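4. Floor-Level Chores with a Multi-Fingered Hand

4.1 Why the floor matters

Most of what people ask of a home robot happens on tables and counters, and most published work follows them there. When we asked households in Badville which jobs they would hand over first, the answers kept drifting downward: socks, toy parts, pet bowls, bins that need to be moved before the vacuum can run. Floors are where things end up. They are also where a standing robot has the least reach to spare and the worst view of its own fingers, so we were eager to find out how far our current policy could get there.

The short version is that it gets further than we expected. The policy described in Section 3 was trained on 523 demonstrations, none longer than 2 minutes, and in the trials below it handled several object types that never appeared in that set. There are still chores it cannot do, and we try to be clear about those as well.

4.2 Setup

All floor trials were run in the Kavov test apartment, which has ordinary furniture and an ordinary amount of clutter. The robot begins each trial facing the work area and receives one spoken or typed instruction, such as "pick up the sock" or "move the bin to the wall." Small items are placed by hand at positions drawn before the session, and the operator does not touch the robot after the instruction is given. Each chore was attempted 20 times.

The policy sees a head camera and one small camera at each wrist. The wrist view turned out to be the more interesting of the two. When the arm reaches low, the head camera loses the fingertips behind the forearm, and the last part of the approach depends almost entirely on what the wrist camera can make out. Figure 4 gives a good sense of how little that can be.

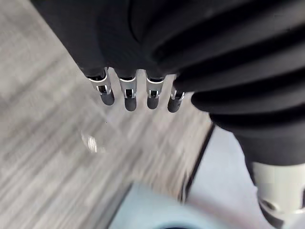 Figure 4. Left wrist camera view during floor work. The four fingertips point down toward the floor, beside a pale light-blue object. Note the motion blur on the floor surface.

Much of the view in Figure 4 is taken up by the hand itself. The wood-grain pattern is smeared into stripes, and fine detail on the floor is hard to recover. The fingertips are a happier story: their silver brackets are bright against the black parts of the hand, and the gaps between them stay readable. We believe this is part of why the policy learned to judge its position from the fingertips first and the floor second. When we masked the fingertips in the wrist input, the approach became hesitant and the hand often stopped too high.

4.3 What worked

Soft items went very well. The hand closes from above, the fingers give a little on contact, and a sock or cloth bunches up between them without any careful alignment. It is a real pleasure to watch - the motion is slow, but it looks like someone tidying up. Light bins and trays could also be pushed reliably, provided there was a clear path to the wall.

We were most excited by the recoveries. After a missed grasp, the policy usually lifted the hand slightly, waited for the wrist image to settle, and tried again at a new angle. We never scripted that pause. It is present in many of the demonstrations recorded by Kauko Huttunen, who has a habit of stopping before a second attempt, and the policy seems to have picked it up from there.

4.4 What did not

Thin, flat things remain out of reach. Coins, cards and single sheets of paper defeated the hand in nearly every attempt, and the few successes depended on the item sliding against a wall or table leg. Lifting a bin by its rim was also unreliable. The rim tends to pass under the hand and out of the wrist view just before contact, and the thumb then closes on air or on the inside wall.

Speed is the other limit. A person clears the same floor in a fraction of the time. We tested a faster setting in February and found that motion blur grew quickly and grasps got worse along with it. Shorter exposure times helped during the day and hurt in the evening, when the apartment is dim.

We see no reason to treat either problem as permanent. The Usis dataset, which we are extending with more than 3,000 short clips of low reaches, should give the policy better coverage near rims and edges. Fingertip touch sensing is being added to the second hand at our Marín site, and Section 5 reports the first measurements from it.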